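**Ticket 479 – Foil not sticking to toner on card fronts**
Opened by: Maritza Giraldo
Machine: Zirkard foil laminator
Status: closed

Hi Zoner support! I make cards for a little shop (mostly thank-yous and winter birthdays) and I'm stuck. I laser print my sentiment, lay the Sillum gold foil on top, run it through the Zirkard, and the foil comes off in flakes. The big letters look okay-ish, but the skinny script is patchy every single time. I have an order of 50 cards due Thursday, so I'm a tiny bit panicked!

What I've tried so far:

- let it warm up for 11 minutes instead of going as soon as the light turns green
- a fresh carrier sheet
- running the same card through twice – this made it worse, the foil wrinkled
- a different roll of foil, same brand, in rose

The cardstock is Apaza smooth white, the heavy kind. I've used it for ages with dies and ink and never had a complaint.
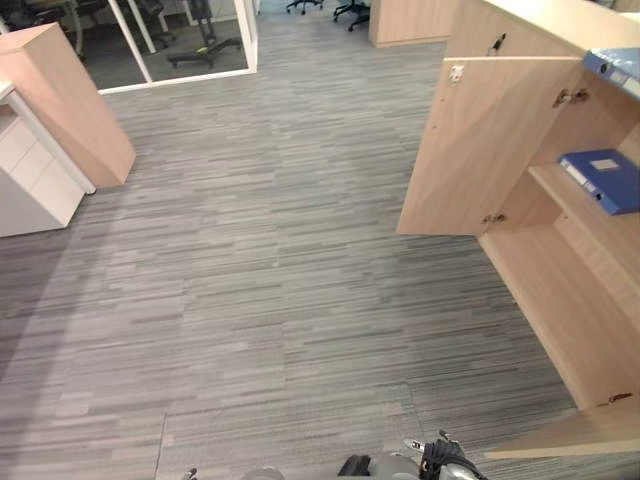
**Update, 2:15 pm**

Okay, your reply said to check the print settings first, so I did. My printer was set to plain paper! I switched it to heavy cardstock and the black looks so much darker and shinier now. Foiled one test card and the big letters are perfect, really crisp edges. The script is better but I still get gaps in the loops of the g and the y.

I also wiped the card front with a dry microfiber cloth before foiling, like you said. I had been using my anti-static powder bag on everything out of habit (I heat emboss a lot), and I bet there was powder all over those first cards. Oops.

**Update, next morning**

Got it! I turned the Zirkard up one heat setting and let the card cool all the way before peeling. I was peeling hot, because I'm impatient and I want to see the shiny part. Now the loops come out whole, even on the tiny script.

One leftover question – there's a faint line across the back of each card, near the fold. Is that from the rollers? It doesn't show once I glue in the liner, so it's no big deal for this order. You can close the ticket, and thank you so much for the quick answers!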